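Uvetti Cheese Counter: Frequently Asked Questions

When are you open?
Every day except Monday, from nine until the bread runs out or five, whichever comes first. In May we also close for a week to repaint.

Where does the cheese come from?
Most of the fresh ricotta and the young tomme come from Plendance, a dairy up the valley. The aged wheels come from Tetteh, and we finish them in our own cellar.

How long does fresh ricotta keep?
Eat it within 3 days of buying it. Keep it in the tub with the lid on, on the lowest shelf of the refrigerator. If liquid collects on top, pour it off. If it smells sour, throw it out.

Can I freeze cheese?
Hard cheese freezes fairly well if you grate it first. Use it for cooking. Soft cheese goes grainy, so we don't recommend it.

What is the best way to wrap a cut piece?
Use the paper we sell it in, then put it in a loose bag or a box with a lid. Plastic wrap pressed right on the cut face makes it sweat. Change the paper once a week.

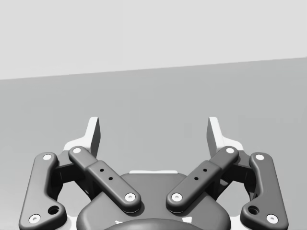
How should I set out a cheese board?
Take the cheese out an hour before you eat and unwrap it just before serving. A plain gray background works well under pale cheeses, and a slate or a dull tray will give you that color. Leave space between pieces so people can cut without bumping into the next one. One knife per cheese is enough.

How much should I buy per person?
Four ounces each if it is the main part of the meal, two if it comes after dinner. For parties of 20 or more, please order a few days ahead.

Can I eat the rind?
Yes on the tomme and the soft white cheeses. No on anything waxed.

Do you ship?
Only hard cheeses, and only Monday through Wednesday, so that nothing sits in a warehouse over the weekend. Orders to Zoneck can be picked up at the market stall instead, with no shipping charge.

Do you take returns?
If a piece is off when you open it, bring it back with the label and we will replace it or refund you.

Page last updated Sunday, October 28, 2018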